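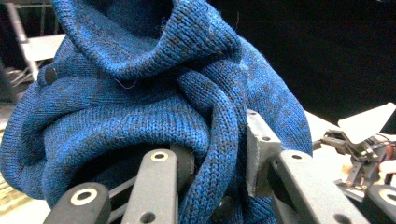
SARKDEN, 4 July 2021

I attended the summer open day of the Jovex handling laboratory this weekend, at the invitation of its director, Dr. Khanyisile Hlongwane. The notes that follow are my own and do not represent the position of my employer. I have tried to record what was shown and what was said in the order in which the program was given to us, with my remarks added where they seemed useful.

The laboratory occupies the ground floor of the Angelovski building. Visitors were received at the side entrance, signed the register, and were given a printed program and a pair of shoe covers. There were 17 of us in the morning group, most from commercial laundries and uniform suppliers, with several teachers from the technical college. A second group was expected in the afternoon.

Dr. Hlongwane opened with a short address on the purpose of the project, which is called Plisell. The laboratory wishes to teach robots to sort and fold used clothing. Its method is to have people carry out the work first, using grippers held in the hand, and to record each attempt from the gripper's own point of view. The recordings are then used to train a robot to make similar movements. She was careful to say that the robot itself would not be shown. The program for the day concerned the hand work only, and visitors who had hoped to see a machine fold a shirt by itself were asked to return in September, when a further open day is planned.

Knitwear was the first item on the program. Johannes Masilela, who leads the recording sessions, explained that a sweater is among the least cooperative things one can place on a table. A pressed shirt has edges and a collar that hold their shape. A knitted garment gathers into itself, and a sleeve that has rolled into a tube may cross over itself in the middle of the heap, so that it is hard to say where it begins. The blue sweater used for the demonstration had done precisely this. It was a fine, tightly knit piece with darker flecks through the yarn and round dark buttons, and with the gray fingers of the gripper pressed into it, the fabric bulged up through every gap between the parts.

Mr. Masilela asked us to consider how a person would begin. Several visitors suggested looking for the shoulders. One of the college teachers proposed the buttons, on the ground that they are hard, round, and a different color from the knit. Mr. Masilela considered this a sound answer for a garment lying flat. In a heap, he said, a button may be showing while the rest of the front is buried, and the operator who pulls toward it can make matters worse. His operators are instructed to find one free edge, to lift it slowly, and to wait for the fabric to settle before choosing the next place to hold.

I asked whether failed attempts were kept. They are. The laboratory has 249 recordings of knitwear at present, and each is labeled afterward by a person who was not holding the gripper. An attempt that ends with the garment dropped is given its own label and remains in the collection. I was glad to hear this. In my experience of staff training, the record of what went wrong is too often thrown away at the end of the week.

There followed a discussion of wages and employment, which I shall report briefly. Hendrik Potgieter, representing one of the uniform suppliers, asked whether the intention was to reduce the number of people on a sorting line. Dr. Hlongwane replied that the laboratory has no commercial agreement with any laundry and could not speak for those who might later use the work. Mr. Potgieter said that he understood the reply but did not find it sufficient. The matter was left there, and I believe both parties were right to state their view plainly.

After tea we moved to the session on starting positions, led by Ayanda Coetzee.

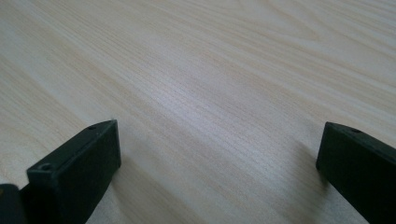
Gripper fingers open above the bare tabletop.

Ms. Coetzee's subject may sound minor, and I confess that I expected little from it. Her concern is the moment before anything is picked up. Every recording at her station is meant to open with the fingers apart and nothing between them, held over a clear surface. If one operator starts with the fingers half closed and another starts with them wide open, the recordings disagree from their first second, and somebody must correct them later by hand. She demonstrated the position several times and then invited visitors to try it for themselves.

I took my turn with the rest. The gripper is heavier at the front than I had supposed, and I found that my wrist wished to turn inward. Ms. Coetzee corrected my elbow, which was the cause of the trouble. Once the elbow was lower, the two tips came level without effort. Visitors with a background in sewing did noticeably better than the others, and one lady from a hotel laundry was told that she might have employment if she wanted it.

There was also a useful exchange on the choice of table. The pale wood grain is pleasant to look at, but several of us remarked on the light that it throws back. Ms. Coetzee agreed that reflection is a nuisance and said that she does not wish to remove it altogether. A robot that had been trained only over a perfect dull surface would, in her opinion, be of little help in a working laundry, where the lamps are placed for the convenience of the staff. 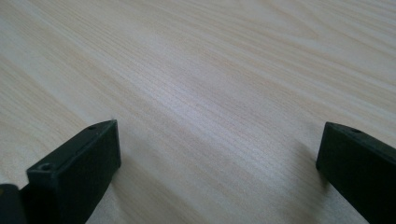
My own field is the upkeep of equipment in commercial laundries, and for 16 years I have written cleaning schedules for presses, feeders, and conveyor belts. I therefore look at a new tool with one question in mind, and that is where the fluff will go. Textile work sheds fiber without pause, and any recess will collect it in time. The gripper fingers at Ms. Coetzee's station are very dark, and at the tip of the left one a pale wisp of lint or fiber was clinging to the corner, plain to see against so dark a finger. The small round holes along the top strip would concern me more, as material in there is easily missed. I raised the point and was told that the fingers are wiped at the close of each day. I would recommend wiping them between garments, with a dry lint-free cloth, and clearing the holes with a soft brush once a week. Mr. Masilela made a note of this and asked me to send him the schedule we use for feeder clamps. I have promised to do so.

The final item was a period for general questions, which ran past its allotted time. Much of it concerned the ownership of the recordings, and whether an operator may ask for his or her sessions to be withdrawn. Operators may do so in writing, within a stated period. I did not write down the length of the period and would ask any reader who attended in the afternoon to supply it in the comments.

I have two criticisms to offer, both of them practical. The demonstration table could be seen properly only from the front row, and those standing behind were obliged to take turns. The printed program also gave no contact address for the individual speakers. Dr. Hlongwane has since confirmed to me that correspondence may be sent to the laboratory office and will be passed on.

Readers who wish to attend in September should apply to the Jovex office directly. Places in the morning group are limited, and preference will be given to those who work with textiles. Visitors are asked to wear flat shoes and to leave large bags at the entrance.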